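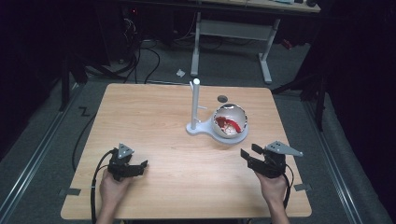

The white bowl before washing, on its stand.

Opinion > Household > Washing Up

By Abbas Ranjbar
December

I want to make a case for washing the bowl now. I mean the one you ate your lunch from, with the red sauce drying on the bottom of it, which you have put down on the nearest flat surface and plan to deal with later.

The bowl at the top of this page is a fair specimen. It is white and glossy inside, with a red smear across the lower half and some pale, crumbly residue. It would take very little time to clean. Most dirty bowls look like that, and most of them sit for hours all the same.

My views on this come from 16 years of sharing kitchens, first in a rented house with three other men and then at work. I spent most of those years in the office of Clondeck, a small firm that fitted shelving, where there were more bowls than people and hardly ever a clean one. There was a sink. There was hot water. There was a rota on the wall, printed in colour by a manager called Jin, and it made no difference at all.

A rota treats washing up as a separate job which belongs to somebody. Once it belongs to somebody, it stops belonging to the person holding the bowl. I have watched grown adults carry a dish past an empty sink in order to stack it beside the sink, because it was another person's week. The person whose week it was then arrived to find a tower, felt hard done by, and left it until the evening. By the evening the sauce had set.

Tomato is the worst for this. Fresh from the meal it comes away with warm water and a wipe. Leave it through an afternoon and you need to soak it, and after the soak you need to scrub, and if the bowl is plastic there will be an orange tint that stays for good. Oats are nearly as bad. Egg is worse than people think, and should never meet very hot water first, as it cooks on. Cold rinse, then hot. My mother taught me that and I have never had reason to doubt her.

The usual answer is to soak everything. I am against soaking as a general habit. There are pans that need it, and I have soaked plenty of them, but a bowl with a smear in it doesn't. Most soaking in shared kitchens is a way of putting a thing off while looking busy. The bowl is filled to the brim with water, left in the sink, and now the sink is out of use as well. The next person has to put their hand into cold grey water to find out what is in it.

The other answer is the dishwasher. I own one, a Joltidia, bought second-hand, and I am fond of it. But a dishwasher in a small household is a cupboard for dirty plates. Mine takes 2 days to fill. If I put a bowl in unrinsed on the first morning, it comes out at the end with a crust round the rim that has been baked on, and I wash it by hand anyway. The instruction book says not to rinse. I rinse.

There is also the matter of where the bowl gets put down. I have come to think this counts for more than soap. A kitchen where the sink is within arm's reach of the table has fewer dirty dishes than one where it is down a corridor, whatever the character of the people in it. In the house I shared, we ate in the front room and the sink was at the back, past the stairs. Bowls collected on the stairs. When we moved the table into the kitchen, which made the kitchen very cramped, the bowls went away. Nobody had become a better person over the weekend.

I feel the same about tables used for other work. If you eat where you work, the bowl joins the tools and papers and becomes one more item that lives there. You stop seeing it. I once kept a cereal bowl next to a sewing machine for so long that I began putting bobbins in it. It was a good place for bobbins, to be fair, but I was a bowl short for most of a year.

People have told me I am making too much of this. One reader wrote in after my last column on the subject to say that life is short and a bowl can wait. Her letter ran to 553 words, which is a good deal longer than it takes to wash one. I do see her point. Somebody with a baby on one arm, or just in from a night shift, can leave whatever they like in the sink and I will say nothing. I am talking about the rest of us, who put the bowl down and then sit looking at a phone for 36 minutes.

What I would suggest is modest. Take the bowl to the tap when you stand up. Run warm water into it, wipe it round with a brush, turn it over on the rack. No rota and no special liquid. I use a long-handled brush from Wostia, which has lost some of its bristles and works well enough. A sponge does the job too, though sponges in shared kitchens get handled by everybody and rinsed by no one, and I would sooner use my fingers.

If you can't get to a tap, scrape the bowl while it is fresh. A heel of bread is best, and then you can eat the bread. A bit of kitchen paper will do. The point is to get the sauce off before it dries, and the actual washing can then wait until evening without turning into a chore.

I tried explaining all this to Jin, years ago, when the rota was on its third colour. He listened politely and said he would add a line at the bottom asking people to rinse. He did add it. I still have strong feelings about teaspoons, but those will have to go in another column.

Contact the opinion desk | © All rights reserved | Back to top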